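Nuvow hand gripper kit now on loan to members

8 June 2023

The Drurkcombe workshop has taken delivery of a Nuvow kit, which members can borrow from the front desk starting this month. It is a pair of black hand-held grippers, one for each hand, with a cable running from each. You do a task with them at a table and the recording is used later to teach a robot arm the same moves.

Analyn Cruzado had the kit for nine days in February, when Vavari was lending it out for trial. She liked the handles and found the jaws easy to aim after an hour or so. Her complaint was the cables - they want to go under your elbow, and she ended up taping them to her chair.
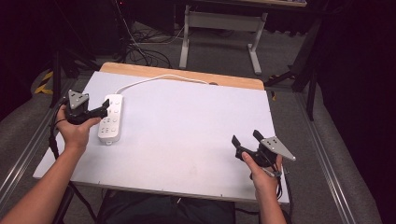 Cords and other floppy things are slower going than blocks or cups, so start with something stiff. Vavari charges around $2000 for the kit with software. Our loan is free to members, with a limit of 2 weeks. Booking is through Naveed Khattak, who also has the printed setup sheet. Please return both grippers in the same case.

Comments (3)

mwhit: Does the software run on a Mac?

Naveed Khattak: Windows and Linux only for now. There's a laptop you can borrow with it.

pilk31: Used these at Pilkington. My wrists were sore by lunch, take breaks.

Related items
Laser cutter back in service
Soldering bench: new hours
Members' survey results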